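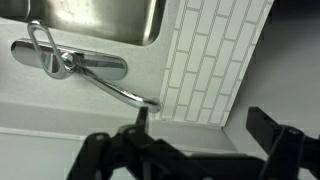 2 min read

1/ A thread on what the public domain does and does not give you if you run a small archive. I get asked about old films, old recordings and old sheet music, and the three work differently under US law.

2/ Start with published works. On January 1 of this year, works first published in the US in 1923 came out of copyright. It was the first such release in two decades. The next one covers 1924 and arrives on the coming New Year's Day.

3/ Sound recordings are a separate matter. A song from 1923 may be free to print and perform while the recording of it is still protected. The Music Modernization Act set new terms for pre-1972 recordings, and the first of them expire at the start of 2022.

4/ So the sheet music scan can go up now. The disc transfer of the same tune waits. Two files, two dates. Put both in the catalog record.

5/ Then renewals. A book published in the US between 1924 and 1963 needed a renewal filing in its 28th year. If none was made, it is in the public domain. The filings are searchable, but the older volumes are page scans and the text recognition is poor.

6/ Notburga Aigner and I ran this check on the Hundilow pamphlets in February. The box list gave 300 titles. We found renewals for 3 of them. Another 161 carried no copyright notice at all, which for a US publication of that period normally settles it.

7/ Foreign works are the exception that trips people up. Many had their US copyright restored in 1996 even where the formalities were missed. The Adis imprints in that same box were first published abroad, so we pulled them and left them offline for now.

8/ Scans next. A faithful copy of a flat page gets no new copyright in the US (Bridgeman v. Corel, a district court ruling, widely followed). A library can still restrict use by contract – read the terms you clicked through before assuming you can repost its files.

9/ Caltero, which hosts our images, stamps "all rights reserved" in the footer of every item page by default. You can switch it off under Display, then Rights. The change applies to new uploads only. Old items have to be republished in batches of 500.

10/ Someone asked about the Cullinane letters. They were never published, so the publication date rules don't help. The usual term is the life of the author plus 70 years. We have no death date for two of the writers, and those folders stay closed until we do.

11/ Renewal search notes go up on the site next week, with the spreadsheet columns we used. Corrections welcome, with a citation please.

October 13, 2019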